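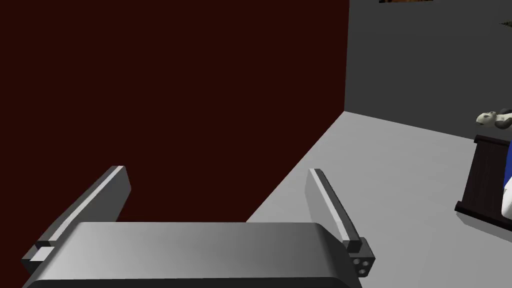
**Simulation Good Practice Group — minutes of the October meeting**

Present: the Clamex and Sundaram teams in the room, Suvville on the line. Himley sent apologies along with two pages of written comments, which were read out under the items they belong to. The meeting opened at 2:00 p.m., and the chair thanked everybody for coming back so soon after the summer break.

**1. Minutes of the last meeting**

Agreed, with one correction. The draft said Clamex would "review" the naming rules. Clamex had in fact offered to rewrite them, and very kindly confirmed that the offer still stands.

**2. What counts as a valid starting pose**

A long and good-natured discussion, picking up where we left off in the spring. The current wording says only that a run should begin "with the gripper in a neutral position," and every team has been reading that in its own way. Suvville starts with the fingers closed. Clamex and Sundaram start with them fully open and nothing in the grasp, and both were able to point to pages in their own handbooks that say so.
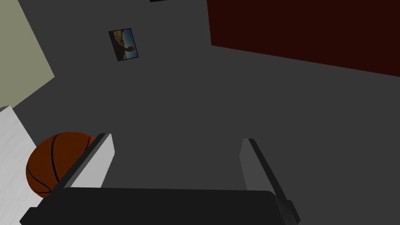
*Gripper open and empty, with the basketball just outside the left finger.*

Himley's comments asked that we settle on open fingers and also state a minimum clearance to the nearest object. There was warm support for the first half. On clearance, Sundaram felt that a single number would be hard on crowded layouts, where a ball or a piece of furniture may sit close to a finger without causing any trouble at all. Suvville was happy to change its practice provided there is time to re-export its older runs — some 2,000 of them.

Agreed: runs begin with fingers open and nothing held. Clearance is to be recorded in the run notes for now, with no minimum set. Suvville may keep its older runs as they are until the next release, so long as they are labeled.

**3. Object placement and containers**

Clamex reported on its check of 1,364 runs against the draft placement rules. Most of the failures came down to rule 6, which says that an object placed in a container must be "fully inside" it. The rule was written with small items in mind, and it does not suit anything with a long handle. A clay tool standing up in a bin, for instance, will always fail as the rule is worded, however sensibly it has been placed. 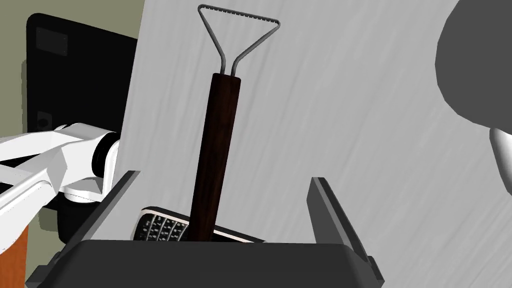

Sundaram suggested that we judge by the lowest point of the object and by whether it is supported by the bin when the run ends. Suvville liked this but asked that we think about shared bins too, so that a long item leaning on a phone or some other object is not scored the same way as one resting on the bottom. After some back and forth it was felt that this could be handled with a second flag, and that we shouldn't try to squeeze everything into one sentence.

Agreed: rule 6 is to be split in two. 6a covers objects that fit below the rim, 6b covers objects that don't. Clamex to draft, Sundaram to read it over before it goes out.

**4. Camera views and the robot's own body**

Himley's second page was mostly on this subject, and the chair read it in full. The main point was that reviewers are being asked to pass or fail runs from a single view, and that the arms and torso can hide a good part of the floor. Himley would like at least two views for every reviewed run, one from the gripper and one from higher up on the robot, taking in both arms and as much of the room as possible.
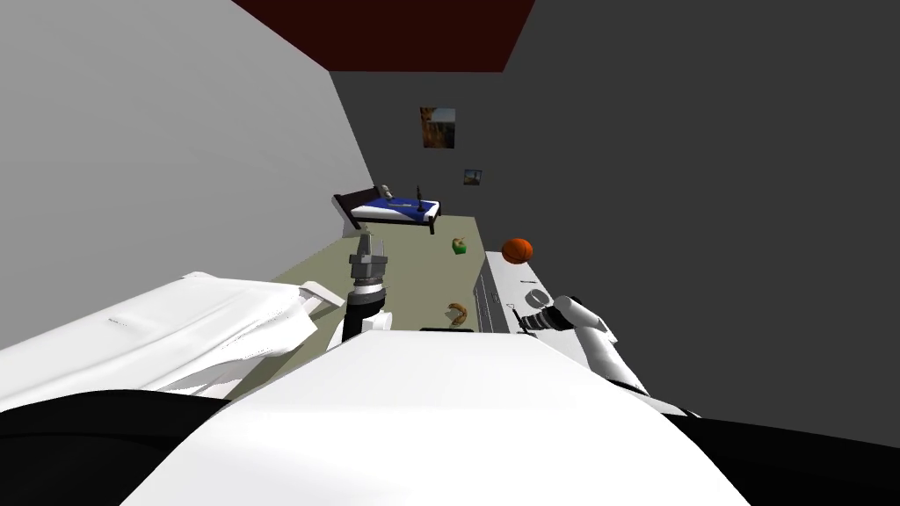

Suvville raised storage, as it did last time, and noted that a second view on every run would be a real burden for a small team. Clamex offered a middle way: two views on the reviewed sample only, which is capped at 1,000 runs per release. This was received gratefully on all sides. There was also a request that tilted views be left as recorded and never straightened afterward, and nobody objected.

Agreed: two views for the reviewed sample, one view elsewhere. No rotation or cropping after recording. Reviewers who can't see an object because the robot is in the way should mark it "hidden" and leave the pass or fail box blank.

**5. Any other business**

Sundaram asked whether "bin," "tray" and "container" could please be one word throughout. Carried over, with sympathy.

**Actions**

- Clamex: draft rules 6a and 6b; send the naming rules rewrite
- Sundaram: read 6a and 6b; list the places where "bin" and "tray" are mixed
- Suvville: label older closed-finger runs
- Himley: short note on the "hidden" mark for the reviewer guide

Closed at 4:10 p.m. Next meeting to be hosted by Suvville.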